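件名: Re: フリースロー中の交代とプラスマイナスの帰属について

記録係メーリングリスト各位

標記の件、返信が遅くなりました。前回の投稿への回答と、Badach側の集計処理について確認した内容をまとめて書きます。長くなりますので、集計に関わっていない方は後半の「当面の運用」の項だけ読んでいただければ足ります。

前提の確認から入ります。Fellaリーグの公開ボックススコアに載せているプラスマイナスは、選手がコートにいた間の自チーム得点から相手チーム得点を引いた値です。Badachはこれを、イベント列(得点、交代、ファウル、タイムアウトなど)を先頭から順に読み、得点イベントに当たった時点でコート上にいる両チームの選手に加減算する方式で出しています。時計の値は見ていません。同一時刻に複数のイベントがある場合、並び順がそのまま結果に効きます。

この方式の問題は、時計が止まっている間に得点と交代が混在する場面、すなわちフリースローの場面に集中します。流れの中の得点では、得点と交代の間にゲームクロックの経過があるか、少なくとも審判の笛があるので、順序の取り違えはまれです。フリースローでは、ファウルの宣告から最後の一投が終わるまで時計の値が変わらず、その間に交代が入り得ます。

Villanuevaの体育館で行った試合の記録を見直したところ、両チームの帰属が入力者の癖に左右されている箇所が複数ありました。入力卓を前半と後半で交代した試合では、同じ型の場面が前半と後半で別の順序になっています。
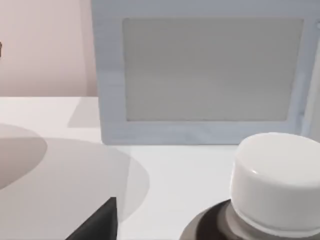

Severino Olmedo:
> プラスマイナスの合計が合わない試合があるという指摘について、私の理解を書いておきます。
>
> チーム全員のプラスマイナスを足すと、最終得点差に五を掛けた値になるはずです(常に五人がコートにいる場合)。これが合わないなら、交代の入力漏れか、入る選手と出る選手の片方だけを入力した箇所があります。
>
> 一方、合計が合っていても個々の値が正しいとは限りません。ファウルの後、フリースローの前に交代があり、入力上は交代がフリースローの後ろに回っている場合、合計は変わらず、個人の値だけがずれます。検算では見つかりません。
>
> 私が知りたいのは、そもそもどちらを正とするかです。ファウルが起きた時点の五人に付けるのか、フリースローが打たれた時点の五人に付けるのか。リーグの記録要領には書かれていませんし、Badachの説明書にも見当たりませんでした。
>
> もう一点。テクニカルファウルのフリースローが、通常のファウルのフリースローと同じ時刻に入る場合の順序も決めておきたいです。現状では、宣告の順に入れる人と、実際に打たれた順に入れる人がいます。

以下、順に回答します。

1. 合計の検算について

ご指摘のとおりで、合計が五倍の値に一致することは必要条件にすぎません。加えて、ファウルアウトと負傷で交代要員がなくなり、四人以下で続行した試合では五倍の関係そのものが崩れます。今季の該当は1試合だけですが、検算で不一致と出たときに入力漏れと即断しないでください。その試合については人数が変わった時刻で区間を分け、区間ごとに得点差と人数を掛けて足せば合います。

検算の手順としては、合計より先に、イベント列の各時点でコート上の人数が両チームとも五人になっているかを見るほうが確実です。合計の検算では、片方の選手だけを入力した交代の後に得点が動かなければ、不一致が表面に出ません。人数の検査なら、得点の有無に関係なく出ます。

2. 帰属の基準について

選択肢は二つあります。

(A) ファウルが宣告された時点でコートにいた五人に付ける。
(B) フリースローが打たれた時点でコートにいた五人に付ける。

(A)の利点は、得点の原因となった攻防に参加した選手に値が付くことです。終盤に相手がファウルで時計を止めに来て、フリースローの前に守備要員へ替える場面を考えると、(B)では、得点につながった攻撃にいなかった選手にプラスが付きます。分析の用途では(A)のほうが筋が通ります。

(B)の利点は、処理が単純で、紙の記録からも再現できることです。スコアシートには交代の時刻が残りません。後から映像で復元する際も、(B)なら、打った瞬間に映っている選手を確認すれば済みます。(A)では、得点イベントをさかのぼって元のファウルに結び付ける必要があり、イベント間の対応をデータとして持っていなければなりません。

Badachの現行版は、フリースローのイベントに元のファウルの番号を持たせる欄を備えています。ただし入力は任意で、空欄でも警告は出ません。先月までの入力分を抽出したところ、交代をはさんだフリースローのうち、この欄が空のものが約46件ありました。この状態で(A)を採ると、空欄の分だけを(B)で処理することになり、一つの表の中に二つの基準が混ざります。これは避けるべきです。

したがって、今季は(B)で統一することを提案します。(A)は、欄の入力を必須にできるまで見送ります。既に公開した表の再計算は、並び順を直した試合に限って行います。

なお、(B)を採る場合でも、最後のフリースローが入った後に認められた交代は、必ずそのフリースローより後ろに置いてください。入力が立て込むと、交代の申し出があった時点で先に入力してしまう例が見られます。申し出と成立は別のもので、記録するのは成立した時点です。

3. テクニカルファウルが重なった場合

打たれた順に入れてください。テクニカルファウルのフリースローが先に行われ、その後に元のファウルの処置に戻る場合、宣告の順に並べると、得点経過の表とイベント列が食い違います。得点経過は、コート上で点が入った順に並んでいなければなりません。

ファウルのイベント自体は宣告の順で構いません。例を示します。時刻はすべて同一とします。

 ファウル(チームA、パーソナル)
 ファウル(チームA、テクニカル)
 フリースロー(チームB、テクニカル分)
 交代(チームB)
 フリースロー(チームB、パーソナル分、一投目)
 フリースロー(チームB、パーソナル分、二投目)

(B)に従えば、テクニカル分の一点は交代前の五人に、パーソナル分は交代後の五人に付きます。交代の位置がこの例と異なる場合も、考え方は同じです。

4. Bristarの操作卓との連携

関連して、時刻の取得についても一件報告します。Bristarの操作卓から時計の値を受け取る設定にしている会場では、残り一分を切って小数点以下の表示に変わる区間で、Badach側が端数を切り捨てて保存しています。このため、実際には時間差のある得点と交代が、保存上は同一時刻になります。

表示や公開表に影響はありません。しかし、イベント列を時刻で並べ直す操作(編集画面の「時刻順に整列」)を実行すると、同一時刻のイベントは入力番号ではなく種別の順に並びます。種別の順では交代が得点より前に来ます。つまり、正しい順に入力した記録でも、整列を押した時点で帰属が変わることがあります。

編集画面での整列は、原則として使わないでください。後から入力漏れを挿入する場合は、挿入位置を指定して手動で入れるのが安全です。既に整列をかけてしまった試合は、入力番号が残っていれば戻せますので、元のファイルを消さずに連絡をください。 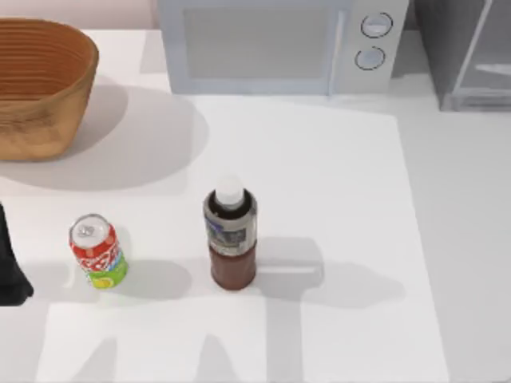 かご、電子レンジ、缶、ボトル

5. 当面の運用

次節から以下のとおりとします。異議があれば、このスレッドに書いてください。

・帰属は(B)とする。フリースローが打たれた時点でコートにいた選手に付ける。
・フリースローと交代は、コート上で起きた順に入力する。迷ったら、入力担当が読み手に順序を声に出して確認する。
・元のファウルの番号は、今季は任意のままとするが、余裕があれば入れる。
・「時刻順に整列」は使わない。
・各ピリオドの終了時に、両チームのコート上の人数を画面で確認する。五人でない場合は、次のピリオドを始める前に直す。
・試合後の検算は、人数の検査、合計の検査の順に行う。

ピリオド間の交代についても質問が来ていたので、ここで答えます。Badachは前のピリオドの最後の五人をそのまま引き継ぎます。次のピリオドの開始メンバーが違う場合、開始イベントの前に交代を入れる必要があります。開始後に入れても人数の検査は通りますが、出場時間が入力までの分だけずれます。プラスマイナスは、その間に得点がなければ変わりません。出場時間の誤りの原因としては、これが一番多いようです。

6. 未決の事項

ブザーと同時のファウルで、ピリオド終了後にフリースローだけが行われる場合の扱いが残っています。Badachではピリオド終了イベントの後に得点を入れられないため、終了イベントを遅らせて入力しています。時計の値はゼロのままなので実害はないと見ていますが、終了イベントの時刻を公開表の試合所要時間に使っている関係で、所要時間がわずかに長く出ます。修正するかどうかは決めていません。

もう一つは、誤って別の選手がフリースローを打ち、後で取り消された場合です。取り消した得点のイベントを削除するか、取消の印を付けて残すかで意見が分かれています。削除すればプラスマイナスは自動的に直りますが、紙の記録との照合が難しくなります。印を付けて残す場合、現行版の集計が印を読んでいるかどうかを試す必要があります。手元の試験用ファイルでは、個人得点は正しく除外されましたが、プラスマイナスには加算されたままでした。再現手順を整理して別のスレッドに出します。

Severinoさんには、並び順に疑いのある試合の一覧をお持ちでしたら、試合番号だけで結構ですので送っていただけると助かります。September分の記録から順に当たります。入力番号の残っているファイルを優先し、残っていないものは映像と照合します。映像のない試合は直さず、注記を付ける予定です。

以上です。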